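We use cookies to remember your settings. Accept | Manage

Socks on a clip hanger – one clip or two per sock?

My hanger has a straight lower bar with spring clips. Thin socks slip out of a single clip, and pairs get mixed up. I lay them flat on the table first, toes toward me.
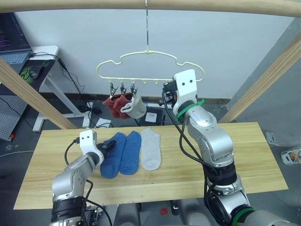

Should each sock get two clips, and does the position on the bar matter? The clips slide out of place on my old hanger.
– Zanele Ntuli

Answer 1
Two clips for anything long or heavy, one for ankle socks. Clip the cuff, never the toe. The bar should hang level – if it tilts, move one sock toward the high end.

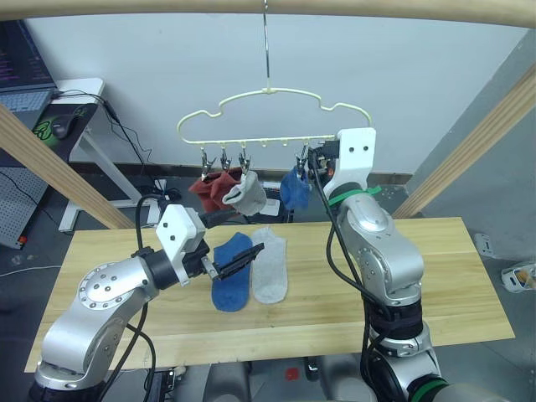

Reading time: 3 min

With four clips you can hang a red sock on two, then a gray and a blue on one each. Leave a gap if the fabric is thick. Match pairs on the table before clipping.
– Liam Carroll, 28/12/2023

Answer 2
just use a dryer. or get the Hendricks one, it has 9 clips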